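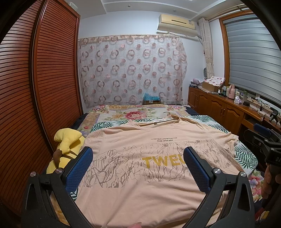 **To:** Tanbridge Tinkerers list
**From:** Špela Kelmendi
**Subject:** Re: Re: Zaststead open day, was it worth the bus fare?

On Thursday evening Dexter Lacson wrote:

> Could one of the people who went to Zaststead please write it up? I was down to go and then my boiler had other ideas. I'd like to know:
>
> Did you see a robot fold anything? The flyer said "robots that do the laundry" and I have a family of five and no pride left.
>
> Did they let you have a go?
>
> Is it worth us asking for a group visit, or was it all slides?
>
> Dexter

Dexter, sorry about the boiler. I'll take your questions in order, with digressions.

**Did we see a robot fold anything?**

No. We saw people fold things while holding bits of robot.

The project is called Flatine and it lives upstairs in Kettler House, behind the tyre place. They've furnished the flat as a flat, and most of the laundry happens in the bedroom, on a double bed with a flowery bedspread. I had dressed for a laboratory. Fitriani Pelupessy, who runs the sessions, asked us to leave our shoes on the landing, so I met the future of domestic automation in odd socks.

You take a gripper in each hand. They're black, with two curved jaws apiece and a blue pad on each jaw where your fingertips would like to be. There's a camera on the thing, looking out past the jaws, so what gets recorded is roughly what a robot arm would see if it were standing where you are and making the same mistakes. You squeeze, the jaws close, you lift a sleeve, you put it down somewhere better. Then you shake the shirt out and do it again. The recordings go off to train the arm, and the arm itself is in another building having something done to its wrist. The flyer was, shall we say, written by an optimist.

Their argument for doing it by hand is a fair one. Driving a real arm about with a joystick is slow and the arm costs a fortune, whereas a pair of grippers fits in a rucksack and anybody can be taught to use them before the kettle boils. They want up to 2,000 folds by the end of the summer. Fitriani said the bedroom is left cluttered on purpose. A robot that can only cope with a bare white table is no use to anyone who owns a wardrobe.

**Did they let us have a go?**

Yes, and this was the best part. There were 7 of us, and after the talk we went in two at a time, the room being mostly bed.

It is humbling. The shirt we got was a peachy T-shirt with TWEU on it in big yellow capitals and, in small print over the top, FUSE YOUR LIFE WITH ACTION. I read that line a great many times. I've been folding T-shirts for four decades and could not get hold of the hem of this one. The pads have a fine mesh that grips beautifully, including when you'd like to grip one layer and have in fact collected the front, the back and a good pinch of bedspread.

Jaqueline Robles was far and away the best of us. She used to work in a dry cleaner's and treats cloth as if it owes her money. Her trick was to come in low and almost flat, slide the lower jaw underneath, and close late. Fitriani asked her to do it again more slowly, then asked whether she was busy on Tuesdays.

My own best effort was a sort of parcel. I asked whether it would be deleted and was told no, bad folds are useful too, they just get labelled. So somewhere there is a file of my work marked as a warning.

Other things people asked:

- *Does the lettering matter?* Apparently yes, a bit. Print gives the system something to latch on to, and plain shirts are harder. They've a drawer of plain ones for later.
- *What about fitted sheets?* Laughter from the staff, not entirely happy.
- *Does your wrist ache?* Yes. They stop people after half an hour.
- *Who owns the recordings?* Flatine does. You sign a form. Read it, it's short.

**Is it worth a group visit?**

I'd say so, provided we don't tell people they'll see a robot. There were a few slides, but they broke down early and Fitriani carried on without them, to general relief.

They're running another one in August and can take 6 from one group. The arm is meant to be back by then. Pacita Barredo has offered to collect names, so please write to her and not to me, and say whether you mind stairs (two flights, no lift). Thin socks are a mistake. The bus from Tanbridge drops you on the wrong side of the dual carriageway, so allow time for the underpass.

Dexter, I've put you down already. Bring a T-shirt you're not fond of. They said they're short of large ones, and anything with a collar will get you treated as a dignitary.

Špela

PS Whoever left a grey umbrella on the landing at Kettler House, Jaqueline has it.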